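Home Docs Download FAQ Forum

Lokano FAQ

What does Lokano do?
Lokano is a grasp planner. You give it a view from the wrist, and it sends back a ranked list of places to close the fingers, each with an approach direction and an opening width. It doesn't move anything by itself – Doolan, our controller, takes care of that.

Can it deal with soft stuff and shiny packaging?
Yes, and this is the part we love working on! Clear wrap used to wreck our depth maps. Since release 2 the planner leans on color edges wherever depth drops out, and folded cloth gets its own scoring rule (look for "soft" in the config file).

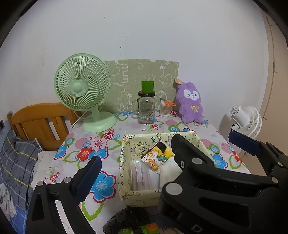
Busy patterns were the other big headache. Printed flowers kept turning up as objects, so we added a flatness check that runs before anything gets scored. You can switch it off, but please try it first – it's so much better than it was in May.

How many candidates should I ask for?
The default is 186. Going up to 500 is fine on a decent graphics card, and it's fun to watch them all pop up in the viewer.

Do I have to use Doolan?
Nope! Any controller that accepts a pose and a width will work.

The planner hangs with error 1604. What now?
Your clock and the camera clock have drifted apart. Restart the sync service and run it again.

Contact | © Bomier | Back to top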